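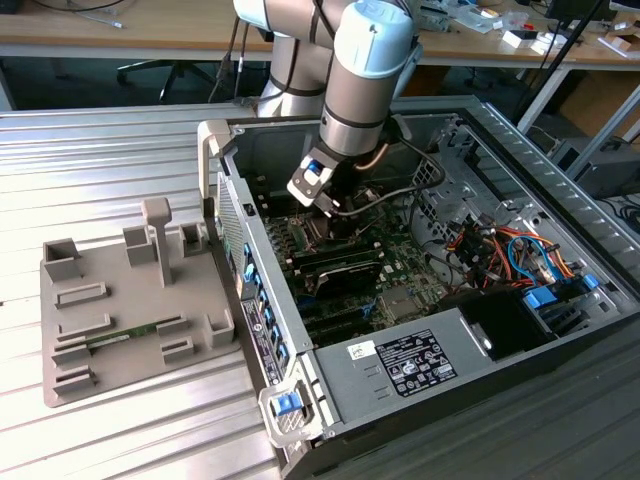 Zarkix compares two grippers for memory module work

15/07/2025

Zarkix has begun a comparison of two parallel grippers for removing and reinserting memory modules in used desktop computers. The trial is running at the company's Jitville workshop and covers 2000 cycles, split evenly between the two units.

Both grippers are mounted in turn on the same collaborative arm. The tower is placed on its side with the panel off, next to a 3D-printed fixture plate with a slot for a module. One cycle consists of picking a module from the plate, seating it in a memory slot on the motherboard, releasing it, and returning it to the plate.

The first unit, from Lukumay, has a stroke of 84 mm. The second, from Rerham, has a shorter stroke and a narrower body. Clearance is the main concern, according to test engineer Kimutai Kaijage.

"The slots are close to the processor heatsink," Kaijage said. "A wide finger mount limits the approach angles we can use. The Lukumay unit has 8 usable ones in this chassis, the Rerham unit has 13."

Insertion force, cycle time and failed picks are logged for each run. Fingertips are replaced when the gripper is changed, and the arm program is otherwise the same for both.

Results will be published with the raw logs. A second chassis type is planned, but Zarkix has not set a start date for that part of the work.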